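Cosico Wood Balm, the large tin: four months on a tired old dining table

I have been putting off writing this until I'd lived with the stuff through a whole season, and now that May has come and the windows are open again I think I can say my piece. My husband Boris and I have a house full of brown wood. I mean really full, his mother liked it and so do I, and between the dining table, the hall cupboards and a sideboard the size of a small boat, I go through more polish than I care to admit.

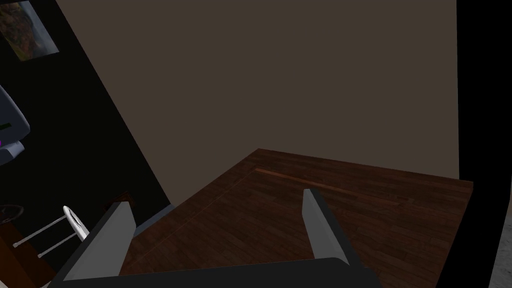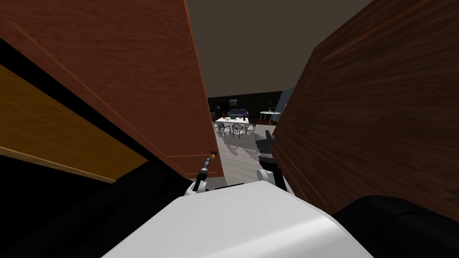

Reddish-brown wood grain in both, the shade I had in mind when I picked the tint.

So, the balm. It comes in a 600 gram tin with a screw lid (bless them, no prying it open with a butter knife) and it's about as soft as cold butter. You want very little. My first go I scooped it out like I was frosting a cake and spent the whole evening buffing off the extra, with Boris reading me the instructions from the armchair, which did not help my mood. A dab the size of a hazelnut does a good stretch of tabletop. Go along the grain, leave it 80 minutes, then rub with a clean cotton rag. Old pillowcases are perfect!

I took the chestnut tint, and on reddish wood it is just lovely. It doesn't turn everything the same flat brown the way the Plorkevex spray did – I used that one for years and never liked how it sat on top like a film. The balm goes in, and the lighter boards stay lighter. My neighbor Zewditu tried some on a pale oak stool and it came out blotchy, so if your wood is light, please get the clear one and test it underneath first.

Scratches. Well. Fine ones, from plates and keys and a certain cat, faded so much I have to hunt for them in the morning sun. The deep gouge by the end leaf is still a gouge. It's a darker gouge now, and I've made peace with it.

The smell is orange peel and something a bit like a shoe shop. It hangs around for a day and a half, longer inside a cupboard with the doors shut, so leave them open overnight if you can. I made the mistake of doing the linen cupboard right before we had guests, and my poor cousin Despina slept in sheets that smelled like loafers.

Water rings: hot mugs still leave a mark if you forget them, though a small one rubs out with another dab. I wouldn't count on it for a kitchen counter.

The applicator pad in the lid is useless, it shed fuzz on the first wipe and went straight in the trash. I've taken off one star for that and for the price, which is steep until you see how slowly the tin goes down. Mine is still better than half full.

4 stars out of 5, and I've already put the clear one on my list for the bedroom chairs.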